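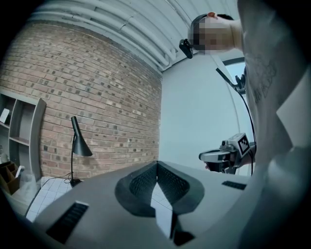
Qui sommes-nous

Astik conçoit et loue du matériel de collecte de gestes pour la robotique de manipulation. Notre produit principal s'appelle Skollus. C'est un kit de deux pinces à main, une pour chaque côté, avec marqueurs de repérage, câbles et logiciel d'enregistrement. L'opérateur fait le geste lui-même, les données servent ensuite à entraîner un bras.

La société est installée à Roubaix, dans un ancien atelier de confection. Nous y sommes 13, entre la mécanique, l'électronique, le logiciel et l'équipe de collecte. Les pinces sont assemblées et calibrées sur place. Les réparations aussi.

Ce que nous proposons

Location du kit Skollus, au mois ou à l'année. La mallette arrive calibrée, avec une demi-journée de prise en main par visioconférence. En cas de panne, une pince de remplacement part sous 24 heures ouvrées.

Collecte sur commande. Vous décrivez la tâche (trier, plier, ranger, visser), nos opérateurs l'enregistrent chez nous ou dans vos locaux. Un premier lot d'essai est livré avant tout engagement sur le volume.

Traitement des données. Tekin, notre logiciel, synchronise les flux, reconstitue les trajectoires et écarte les séquences inexploitables. Les visages sont floutés avant livraison. Tekin est compris dans la location et peut aussi être pris seul.

Nos clients

Nous travaillons avec 37 clients, surtout des laboratoires universitaires et des intégrateurs. Le plus ancien, Eltska, utilise nos pinces depuis le premier prototype et nous a fait revoir deux fois la forme des doigts. La version actuelle, à mors en V, vient de ces échanges.

Nous ne vendons pas de bras robotisés. Les fichiers livrés sont dans un format ouvert, documenté dans l'espace client.

Nous rendre visite

L'atelier se visite sur rendez-vous, de 9 h à 17 h. Il est possible d'essayer les pinces avec vos propres objets. Pensez à nous indiquer leur taille et leur poids au moment de la réservation.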